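3. The Counter as a Workcell

Distier began as a question between two housemates: how much of a tabletop manipulation setup can be built, wired and tuned in a kitchen that people still cook in? Section 2 covered the software. In this section we turn to the physical build, and we admit it was the part we enjoyed most. All of the work took place on the counter in Figure 2, with the appliances and jars left among the task objects.
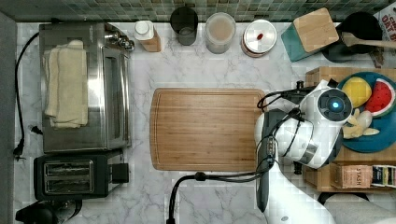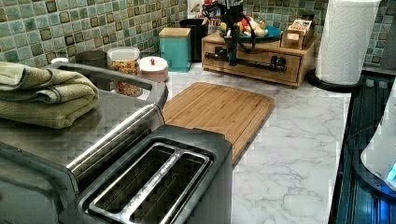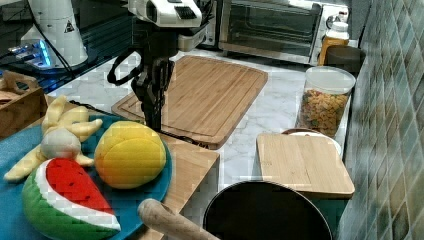
Figure 2. The kitchen counter with the arm in place. (a) Gripper beside the right edge of the bamboo board. (b) Counter from the toaster side, with the arm reaching down in front of the drawer organizer. (c) Gripper just above the near edge of the large board, toy fruit at left.

3.1 Layout

We wanted a place where the arm would have to deal with real clutter, and a kitchen gives you that for free. A toaster oven is heavy, shiny and exactly where you would like to put your elbow. Jars stand against the tile wall and limit how far the gripper can swing. We tried clearing everything away during the first week and the planner looked wonderful, right up to the moment we put the toaster back.

The bamboo board became our main reference surface. It has a clear outline and a groove around the perimeter that shows up well in depth data, and it can be slid to a new spot in a second. The marble pattern on the counter was harder. Our first plane-fitting routine kept treating the gray veins as object edges, so we dropped the color term and fit the plane from depth alone. The improvement was huge! Boards, plates and trays now separate cleanly from the counter in nearly every starting layout we tried.

3.2 Power and control

The arm is driven through a small Barta control board that we mounted in a printed case. Our first case had no strain relief, and the connector worked itself out whenever the wrist turned past its usual range. The second version clamps the cable on both sides of the connector and has stayed put.

Cable slack took much longer to get right than we expected. Too little and the wrist pulls against it; too much and a loop can brush the props during a low approach. We settled the length by hand, moving the arm slowly through its whole reach with the motors off, then taping, then repeating. A printed clip from the Vostano parts library, shortened slightly, holds the final arrangement.

3.3 Gripper tuning

Plush fruit turned out to be a great test material. A soft toy forgives a clumsy grasp, so early mistakes cost nothing, but it also deforms enough that finger width tells you very little about whether you have hold of it. We therefore use motor current as the main grasp signal. The threshold was set with the Zuvent calibration script, changed to close in smaller steps near contact — a tiny edit that made the whole system feel much gentler.

Tuning ran for six weeks of evenings and produced 3595 logged grasp attempts, with every failure kept in the log. We were delighted by how useful the failures were. Many came from approaches that began too close to a board edge, where a fingertip touched the wood before it reached the toy. Raising the approach height and lowering straight down removed most of these cases.

3.4 Sharing the room

The counter had to go back to being a counter between sessions, so the board and props were moved constantly. We measure the board pose again at startup and never store it from one day to the next. Startup takes longer this way, but the arm no longer depends on anyone remembering where the board was. The routine is described in Section 4, along with the two layouts that still defeat it.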